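Setting up the Zolevia gloves, again

I said in May that I'd believe in the Zolevia kit when it got through a whole week without me re-doing the calibration. I'm still waiting. The brochure calls it "ready in minutes". It was ready in minutes once, on the day the man from Tjoa came to sell it to us.

The idea is simple enough. You put on a pair of gloves, each with a cube of printed markers on the back, and the camera works out where your hands are from the black and white squares. The software, Stodik, turns that into movements a robot is meant to copy. We've been doing cloth, which I suspect is a poor place to start, but I wasn't asked.

What goes wrong, in my experience, is almost never the clever bit.

The cubes work loose

The mounting screws back out a little every session. You don't feel it, and Stodik doesn't complain, it just quietly puts your hand somewhere else. I now nip them up before every run and draw a pen line across each screw head so I can see if it has moved. The manual says every 600 takes. I wouldn't trust it past 5.

The two cubes aren't the same size

Each has its own entry in the settings file. Swap them by mistake and everything still runs, with one hand reported too near and the other too far. Hakim Teoh lost most of a Wednesday to this and blamed the lens. I've put L and R on the gloves in paint pen, inside the cuff.

Cables

They're thin and they hate being pulled. Leave a slack loop on the table between the gloves and the little black box, then reach as far as you'll need to before you press record. If the loop goes tight, move the box. Geko sell a clip for this. I've tried it and I prefer the loop.

Daylight

Stodik claims to cope with windows. I check anyway, by tilting each cube towards the glass and watching the live view for dropouts. If a face vanishes, I turn my chair before I touch the exposure, which has a habit of spoiling something else.

After all that, it's two hands and a bit of tartan.
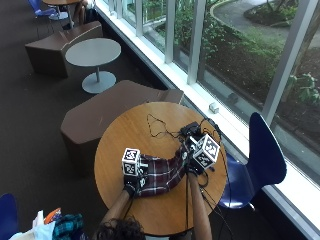
Still to sort out

Spare cable for the left glove. A proper answer from Tjoa about the screws, which I've asked for 3 times.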